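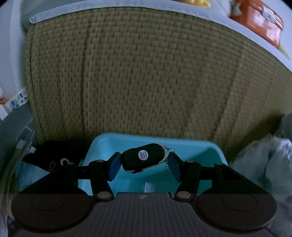 Un robot qui range, d'accord, mais qui range quoi, et où ? La question, lancée par une visiteuse avant même la fin du mot d'accueil, aura occupé une bonne partie de la journée portes ouvertes de l'atelier Wirkum, à Fimau. Elle ajoutait que chez elle les clés se perdaient très bien sans assistance technique.

Actualités > Vie locale > Fimau

L'atelier présentait Priko, son projet de tri d'objets du quotidien. Le principe tient en peu de mots : des personnes saisissent des objets avec une pince tenue à la main, les gestes sont enregistrés, et un bras motorisé tâche ensuite d'en tirer quelque chose. Au programme du jour, les petites choses qui traînent au fond des sacs, télécommandes porte-clés comprises. Le public était invité à s'y essayer, ce qu'il a fait avec plus de sérieux qu'on n'en met d'ordinaire à vider ses poches.

Plus de 300 curieux sont passés en une après-midi, pour 2 pinces disponibles. La file d'attente a donc constitué l'autre grande attraction. Les enfants ont pris le coup de main assez vite ; leurs parents ont surtout demandé si c'était bientôt leur tour.

Le bras, lui, travaillait dans la salle voisine, à une allure que l'équipe qualifie de prudente. Sa démonstration durait 3 minutes, applaudissements compris, et il en a recueilli autant pour ses hésitations que pour ses réussites. Interrogé sur la date à laquelle la machine pourrait débarrasser une table de cuisine, l'atelier a répondu qu'il préférait parler de tiroirs. Les chaussettes, réclamées par plusieurs visiteurs, ne sont pas à l'ordre du jour.

Wirkum cherche maintenant 100 foyers prêts à prêter des objets ordinaires pour la suite des essais. Les inscriptions se font à l'accueil de l'atelier ou à la médiathèque Sinaga, aux heures d'ouverture. Les objets seront rendus, précise le formulaire, dans un délai qu'il ne précise pas.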